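Textiles and Claims, Unit 5: Reading the "Microfiber" Label

Notes to go with the lecture. Bring them to section, along with one cloth product from home that still has its packaging.

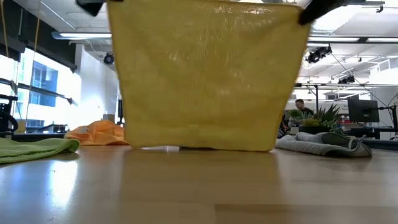 Nasrin Shojaei wrote on the course board after the first lecture that she didn't see the problem: the cloths she buys pick up dust better than her old T-shirts did, so the label must mean something. She may well be right about the dust. My complaint is with the second half of the sentence. A product can work and its label can still be close to empty, and this unit is mostly about keeping those two questions apart.

What the word covers

Microfiber is a word about thickness. A fiber counts if it is finer than one denier, or one decitex, depending on whose definition you use. Denier is the weight in grams of 9,000 meters of the fiber. Decitex is the weight in grams of 10,000 meters. The two numbers are near each other but they are not the same, and product pages swap them freely.

The word does not tell you what the fiber is made of (usually polyester, often with some nylon), whether it has been split, how it was knitted or woven, or how heavy the finished cloth is. Those are the things that decide how it behaves on a dirty counter.

Split and unsplit

A split fiber starts as a strand of two polymers side by side, commonly polyester and nylon, which is then pulled apart into wedges. The wedges have edges and gaps between them, and water is drawn into the gaps. An unsplit fiber is just a thin round strand. It may feel soft and still push water across a surface. Both can be sold under the same word.

The fingernail test you will find online (a split cloth "grabs" dry skin) is weak evidence. Rough skin catches on plenty of fabrics. Use it to raise a question and leave it there.

Three claims to take apart

For the purposes of this course we use the packaging copy from three lines of cloths: Jolero, Brernura and Masico.

Jolero: "Holds up to 5 times its weight in water." Up to. Tested how, on a new cloth or a washed one? Dripping, or after it has hung for a minute? A cloth that holds a lot and lets it go the moment you lift it is no help with a spill.

Brernura: "Good for 504 washes." I find this number suspicious because it is so exact. Good for what? A cloth can be in one piece after 504 washes and absorb very little. No wash temperature is given, and nothing is said about fabric softener, which can coat the fibers and cut absorbency.

Masico: "Removes 100 percent of dust with water alone." From glass? From a painted shelf? Measured by eye, or by weight? I would not accept 100 percent of anything from a household test, and neither should you.

The Hollis handout

Some of you took the August session and still have the older Hollis handout. Its chart ranks 47 cloths by "cleaning power," a score made by adding absorbency, softness and price. Please stop citing it. Adding grams of water to dollars does not give you a measurement, and softness was rated by a single person. The glossary on the back page is fine.

What would change my mind

A claim becomes worth arguing about when it names the fiber blend, the cloth weight in grams per square meter, the test used, and the condition of the cloth when it was tested. I have seen packages with two of these. Even then, ask who ran the test and whether the cloths that did badly were reported too.

For section

Pick one claim from your packaging. Write down what would have to be measured for it to be true, and what result would show it to be false. If you can't think of a result that would count against it, say so and explain why. One page, typed. Do not grade the product itself.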